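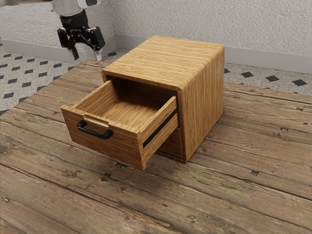
Two-drawer wooden cabinet, top drawer partly open

Top drawer sticks every January, any ideas?
Hi all, our little cabinet slides like a dream all summer, then we turn on the heat and it grabs halfway. I've tried soap already, bless it.
Kirsty Pryor

Oh, I feel for you! Rub a plain white candle along the runners (both sides, be generous) and give it a day or 2 before you fuss with it again.
Nikau Ashby

sand it
Grimshaw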